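Adamier tuition planner, one school year in
Posted 5/14/18

I bought Adamier last April, when we had two kids at Astden Academy and I was tracking every payment on the back of an envelope (don't judge!). It cost me $30 for the year, and I've used it pretty much every week.

Setup is easy. You type in the yearly total, pick 10 or 12 payments, and it builds the calendar for you. Ours came out to $433 a month for my son, and then I added my daughter's book fees, $400 even, as a one-time charge. I love the reminders! They show up five days ahead, so I can move money over from savings.

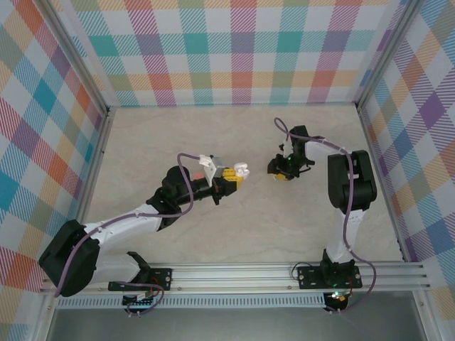
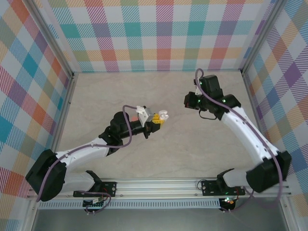 Now for the stuff that bugs me. Sibling discounts have to be entered by hand, and if you change one later, the whole plan recalculates, even the months you already paid. I had a balance of $1,417 jump around on me for a whole evening. I wrote to support and Urmila Nishad got back to me the next morning with a fix (you lock the paid months first, it's under Settings), but that should be on by default.

I also tried Gralitz, which is free, but it only handles one student and the print-outs are tiny.

Four stars from me. I've already renewed for next year.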